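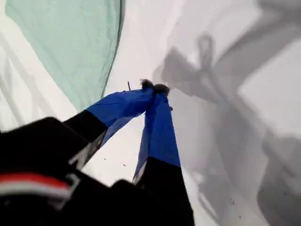
Trangate's free curtain-making sessions are back, starting May 7, 2021 in the old dining room at Wike Hall, and the first batch of fabric is already in. Sheers mostly. Organizers say the pale ones went first last time so more of those were ordered, and the see-through mint green with the soft wrinkles still running down it is the sort of thing people can expect on the tables. Pressing is up to whoever takes it home. Bring your own thread.

The sessions run in the evening, doors at 5, and there are 12 places each time. Sign up at the Wike Hall front desk or by leaving a note in the box by the side door. No phone bookings this time, the line was tied up for days in December and people got put down twice.

What's on offer: enough sheer fabric for one window per household, header tape, weights for the hem if you want them. Rods are not included. Measure the window before you come, width and drop, and write it down. Last round a good many people came with a guess and went home with panels that stopped well short of the sill.

The group has nearly 200 yards to give out, donated by Flarkero, the upholstery shop on the Trangate road that is clearing its back room ahead of a move. Colors are mixed. There is white, cream, a couple of greens and a heavy rust-colored cotton that will do for lining or for cushions but probably not for a kitchen. Some of the bolts have fold marks and one has a faded edge, which will be cut off before it's handed over.

Four sewing machines will be set up along the window wall, so expect a wait. Anyone with a machine that is easy to carry is asked to bring it. Outlets are limited and extension cords must be taped down, hall rules. Hand sewing is fine too, and for a light sheer the organizers say it's often the better choice as the cloth slips under the foot and puckers. Fine pins, not the big glass headed ones. A sharp new needle helps alot.

The first evening covers cutting and side hems only. Bottom hems wait until the second, after the panels have hung at home for a few days, sheers tend to drop a little and a hem done too early ends up crooked. There will be a rod up at one end of the room for checking length.

Beginners welcome. Kids over 12 can come with an adult but need their own place on the list.

Skustia, the laundry next door, will wash and press finished panels at half price through the end of the month. Show the paper tag from the session. They ask that weights be taken out beforehand, and that nothing be pinned.

Leftover fabric goes on the table in the front hallway once the last session is over, first come first served. Short lengths only by then most likely. The scrap bin is for anyone who quilts or stuffs pillows, help yourself, just please don't leave the lid off.

Parking is behind the hall, entrance on the low side. The front lot is closed for resurfacing and the sign there still gives the old hours, ignore it. Side door will be proped open till the session starts, after that knock.

Dates for the second and third evenings to be posted at the desk.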